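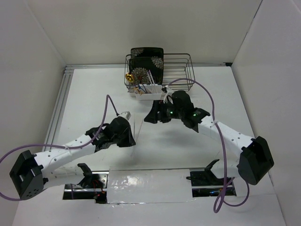 The line for the Sevusum open house started at the loading dock and went most of the way down Alvarado Street, and half the people in it seemed to be under 12. I had driven out to Masville on a warm July morning expecting a few slide decks and a tray of cookies. There were cookies. There was also a whole hall of working robots, and I stayed until they turned the lights down.

Sevusum has been in the old Gesier building for two years. Gesier made window hardware there for decades, and the name is still painted on the brick over the side door, big and blue and flaking. Inside, the floor has been cleaned and sealed but the overhead cranes are still up there, too heavy to be worth moving. I like that they stayed. It gives the place the feel of a shop, somewhere things get built and taken apart again.

Visitors were sent through in groups of 28, which sounded strict until I saw how narrow the aisles were. Along both sides stood the work cells, the small white-walled stations where the two-armed robots practice handling everyday objects. Each one is about as deep as a kitchen counter. The arms come in from the front corners, white links full of little holes, black joints and grippers, and they meet in the middle over whatever has been set out that day. A wire basket and a small plastic container of thin sticks or wires don't look like much of a challenge. Then you think about what your own hands do with a loose bundle, how your fingers sort and squeeze and let go, and you start to root for the machine.

And people did root for it! At one station an arm went for a sock three times, missed twice, and got a real cheer on the third try. A boy next to me was whispering instructions to it ("lower, lower, now") as if it were a claw machine at the fair. The engineers took the misses in stride. One of them told us the team had logged 319 different objects so far, and that the worst of them was still a plain rubber band.

What surprised me most was how plain the equipment is up close. Zip ties hold things to the arms. Purple cable loops up over the wrists and hangs down in front, and there's crinkly silver stuff along the front of the table. I had pictured sealed white shells, like something from a car ad. These looked like tools that get fixed on a Friday afternoon by whoever is closest to the screwdriver – and I trusted them more for it.

The best part was the back corner, where visitors could drive a pair of arms themselves. You hold two handles, and the robot copies you. I was told to move a paper cup from one side of the table to the other. My left hand was fine. My right hand crushed the cup. The woman after me stacked four of them and walked off like it was no big deal.

Around 3000 people came through before closing, many of them from right there in Masville. On my way out I passed the boy from the sock station, back in line for another turn at the handles, explaining to his grandfather how you have to come in from above.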